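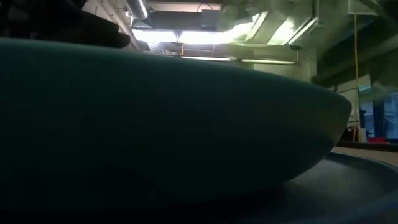
Stacking and Storing Mixed Tableware: Final Project Report
Druleo College, Home and Design Studies
Handed in 08/11/2009

What we set out to do

Our kitchen at Vasconcelos House has tableware from everywhere. People leave at the end of a year and their plates stay behind, so hardly anything matches, and we love it! The trouble is putting it away. Big plates end up on top of small ones, bowls get wedged in sideways, and whatever you want for breakfast is always underneath something else.

We wanted a way of stacking odd dishes that anyone could follow with a pile of clean plates in front of them. Buying a matching set would have been cheating (and a bit sad).

How we went about it

We began with a full sort in March. The cupboard held 51 pieces, which was more than any of us had guessed. Everything came out onto the table and was grouped by width, then by depth. Colour didn't come into it at first, although we kept being tempted.

The groups then became short stacks, with the widest piece at the bottom. A smaller plate sitting on a large one is the easiest pair there is, like the tan-rimmed one on the teal plate. It doesn't have to be dead centre either. We tried being very strict about centring for a few days and it just made people slower and grumpier.

Bowls were the part we argued about most. Nested together they save a lot of room, but only if the curves are close to each other. If they aren't, the upper bowl perches on the rim of the lower one and rocks. In the end, any bowl without a partner got a wide dish to sit on and a place at the front of the shelf. We settled on a limit of 6 plates to a stack, and anything taller had to be split.

The trial ran for five weeks, with a notebook hung inside the cupboard door for comments.

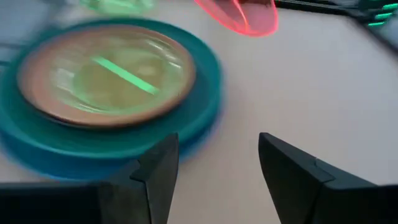

One entry in the notebook said the small plates were far too easy to take and the big ones never got used any more, so could we please have at least one stack of large plates with nothing on top. It was a very fair point. We gave the big plates their own corner from the second week on, and they came back into use straight away.

The shelf

The old shelf was too deep, so things vanished at the back. We swapped it for a Flenusix open unit, bought second-hand, and lined it with Drusta matting cut to fit. Cutting the matting took a whole evening and we'd do it again happily, as the plates make so much less noise now.

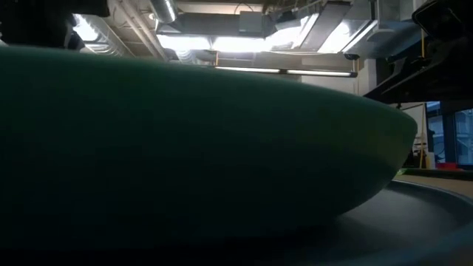
Should bowls be stored upside down?
We kept ours the right way up. Upside down they keep the dust out nicely, but you can't nest them and they take up twice the shelf.

Still to do

Mugs! We left them out completely. The lids without boxes are also still in a bag under the sink.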